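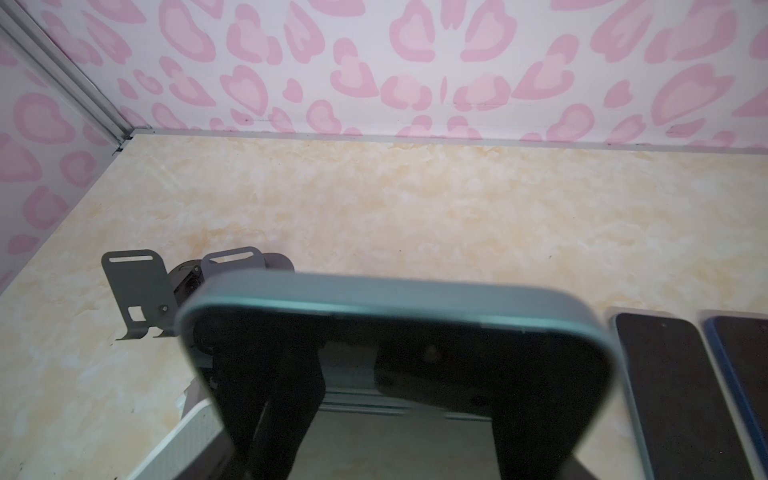
Ticket 14 – Soportes plegables Senumell: la bisagra cede y el móvil se va hacia delante
Abierto por: Kanokwan Prasertsri
Fecha: 17 de febrero
Estado: abierto, a ratos

¡Hola a todos! Abro esto porque ya llevo dos tardes peleándome con los soportes y prefiero dejarlo escrito antes de que se me olvide lo que he probado. El problema es fácil de contar: pongo un móvil en el soporte gris, lo dejo bien derechito, me doy la vuelta y al rato la pantalla está mirando al techo o (peor) el teléfono se ha escurrido hasta la mesa. No pasa siempre. Con el soporte blanco no me ha pasado nunca, pero ese es otro modelo y lo tengo más que nada para comparar.

La mesa es la de siempre, la del rincón rosa con estampado de leopardo, con el efecto mármol color crema. Lo digo porque Surachet me preguntó si había cambiado de sitio y no, sigo en el mismo.

Paso 1. Descartar que sea el teléfono
Bajé los móviles de los soportes, los apagué y los tumbé con la pantalla hacia arriba para mirarlos bien. Buscaba alguna funda abombada o un borde pegajoso, cualquier cosa que hiciera resbalar el canto en el labio del soporte. Nada raro. Eso sí, el cristal de uno está pidiendo una gamuza a gritos, se le ven las huellas y el polvo en cuanto le da la luz. 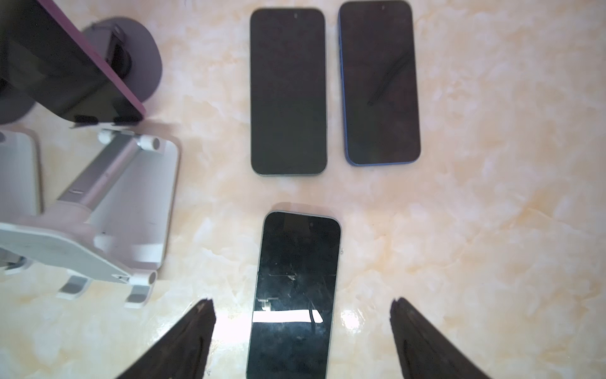
Paso 2. Probar cada soporte por separado
Subí y bajé el brazo de cada soporte gris con el móvil puesto y lo dejé quieto 30 minutos. El primero aguantó sin moverse. El segundo empezó a ceder casi enseguida, y si lo abría del todo cedía todavía antes. Repetí la prueba cambiando el teléfono y lo mismo, o sea que el culpable es el soporte y me quedé más tranquila.

Paso 3. Limpiar la base
Pasé un paño apenas húmedo por debajo de la base redonda y también por la mesa, que al ser tan lisa coge polvillo que da gusto. La base ya no patina cuando la empujo con el dedo. La bisagra, igual de floja, claro, pero una cosa menos.

Paso 4. Apretar
Lo que venía en la caja de Luremen no encaja en el tornillo de la bisagra, así que cogí la llave pequeña del cajón. Un cuarto de vuelta y a esperar. He dejado un móvil de pie en el soporte que va bien y otros dos tumbados, sin tocar el soporte recién apretado, para no marearme con demasiadas pruebas a la vez.

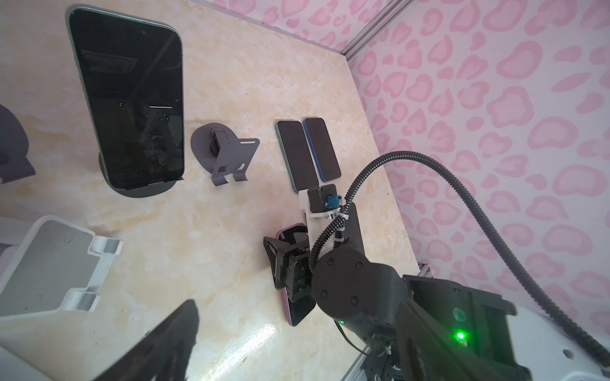 Kamol Wannasri: Ojo con el cuarto de vuelta, que a mí uno de esos se me pasó de rosca en mayo. Yo apretaría con el brazo plegado del todo, lo abriría un par de veces sin peso y solo entonces pondría el teléfono. ¿Lo estás apoyando en vertical o en horizontal? En vertical hace mucha más palanca.

Respuesta mía: ¡En vertical, siempre en vertical! No se me había ocurrido lo de la palanca. Aflojo, pliego, vuelvo a apretar y pruebo también apoyándolo inclinado, que para leer los avisos me vale igual.

Paso 5. Otra vez desde el principio
Hecho como dice Kamol. El brazo va bastante más duro y hasta hace un ruidito al abrirse que antes no hacía – no sé si eso es bueno. Con el teléfono tumbado hacia atrás no noto holgura, de pie me falta probarlo con calma. 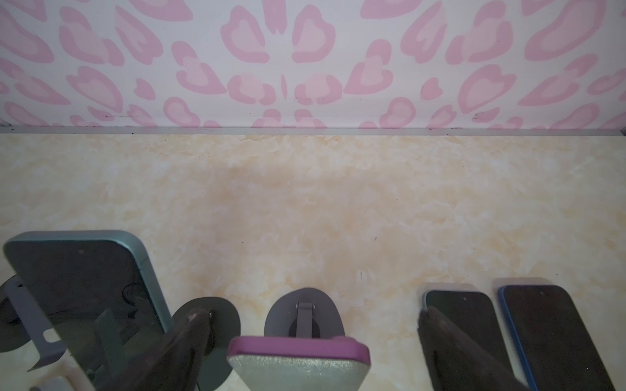 El del marco verde azulado, inclinado sobre uno de los soportes grises, con la trasera hacia arriba.

Pendiente: repetir los 30 minutos en vertical y escribir a Stillby para preguntar si venden la bisagra suelta. Mayuree, si te queda algún soporte sin estrenar, guárdamelo, porfa.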